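Endance Heat-Pump Dryer: Set-up and User Guide

Section 4. Drying, unloading and folding

Read Section 2 (Levelling and water connection) before you use the dryer for the first time. The programme names in this section are those printed on the Leltwood control panel. If your dryer has the Bensaid panel, the names are the same but the dial runs the other way.

Light cotton tops can be dried, folded and put away in one go if the load is kept small.

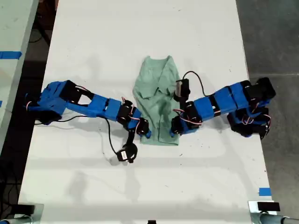
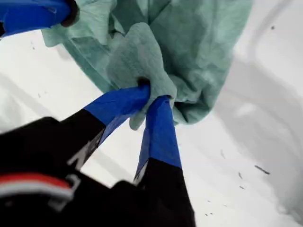
4.1 Before you load

1. Check the care label on every item. A crossed-out square with a circle inside means the item must not go in a tumble dryer.
2. Empty all pockets. Close zips, hooks and poppers. Tie loose cords.
3. Turn printed tops inside out.
4. Shake each item out before it goes in. Items that come out of the washing machine in a tight ball dry on the outside and stay damp in the middle.
5. Sort by thickness. Towels and thin tops finish at different times and should be dried separately.

Caution: Do not dry items that have been in contact with cooking oil, petrol, paint thinner or wax, even if they have been washed. They can catch fire in the drum.

Caution: Keep children and pets away from the dryer while the door is open. Look inside the drum before you close it.

4.2 Starting a programme

1. Open the door and load the drum loosely. The load should not reach the top of the door opening.
2. Check that the fluff filter is in place. The dryer will not start without it.
3. Push the door shut until it clicks.
4. Turn the dial to the programme you want:
Cottons: towels, bed linen, heavy T-shirts.
Easy Care: mixed fibres, school shirts, light tops.
Cool Air: airing clothes that are already dry. No heat is used.
Timed: single items or anything still damp after another programme.
5. Press Level to choose Iron, Cupboard or Extra. Iron leaves a little moisture in the cloth.
6. Press and hold Start for 2 seconds. The door lock light comes on.

Note: The time shown at the start is an estimate. The dryer measures moisture as it runs and the display may jump up or down.

To add an item, press Pause and wait for the door lock light to go out. Add the item, close the door and press Start again.

4.3 Unloading

The last part of every heated programme is a cool-down. Let it finish. If you stop the dryer early, take everything out straight away and spread it out so the heat can escape.

1. When the display shows End, open the door and remove the load.
2. Feel inside the drum for socks and other small items, particularly behind the paddles.
3. Fold or hang thin items first. They crease soonest.

If you cannot unload at once, leave Crease Guard switched on. The drum turns for a short time every few minutes and stops when you open the door.

4.4 Folding T-shirts and light tops

Use a flat, clean surface at waist height.

1. Lay the top flat and smooth it from the collar to the hem.
2. Fold it in half lengthwise so the sleeves meet.
3. Fold the sleeves back over the body to leave a straight edge.
4. Smooth out any creases by hand.
5. Bring the hem up to the collar, then fold once more if your shelf is shallow.

Note: If the seams or the collar feel damp, do not fold the item. Return it to the dryer on Timed or hang it up.

4.5 After each load

1. Pull the fluff filter straight up and open it.
2. Wipe off the fluff with your fingers or a soft brush. Do not use a knife or a scouring pad.
3. Close the filter and push it down until it is level with the door frame.
4. Pull out the water container and empty it into a sink. Do not drink the water or use it in food.
5. Slide the container back until it stops.

If the dryer is plumbed in with the Droltside drain hose, skip steps 4 and 5. Check once a month that the hose is not kinked.

4.6 Every 100 loads

The Clean light comes on after 100 loads.

1. Switch off the dryer at the wall and wait until it is cool.
2. Open the lower flap and turn both levers inwards.
3. Take out the lower filter and rinse it under a tap.
4. Let it dry completely, then refit it and turn the levers outwards.
5. Close the flap, switch on at the wall and hold Level for 4 seconds to clear the light.

Caution: The metal fins behind the lower filter are sharp. Do not touch them with bare hands.

If the light comes back on within a few loads, see Section 7, Faults and warning lights.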